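Pralura Household Linen Reviews, data card

What it is

2,126 customer reviews of towels, washcloths and bath mats, collected from the Erier and Pendmont web stores and put into one table. Each row has the review text, a star rating, the product type and the month it was posted. We started with 2,645 and dropped the duplicates and the blank ones.

What we don't trust

The star ratings, mostly. Over half are five stars, and plenty of those sit next to text like "fine I guess." Both stores gave discount codes for reviews, so treat the stars as a record of who wanted a coupon. 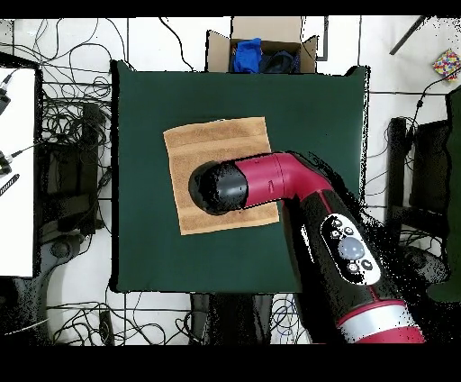

A folded tan terry towel on a dark green mat.

"Softness" is a label we added by hand, on a scale of 1 to 4. Two people did the labeling and they disagreed a lot – see the notes column before you build anything on it. A model that predicts this label well has probably learned the word "fluffy."

The Halliday subset is worse. Its reviews came to us already trimmed, and we never found out what was cut. Leave it out unless you have a reason to keep it.

Known problems

Colors are whatever the store called them, so "sand" and "oat" may be the same towel. Posting months before August are missing for Pendmont.

Version 2 fixes the broken quote marks. It doesn't fix the stars.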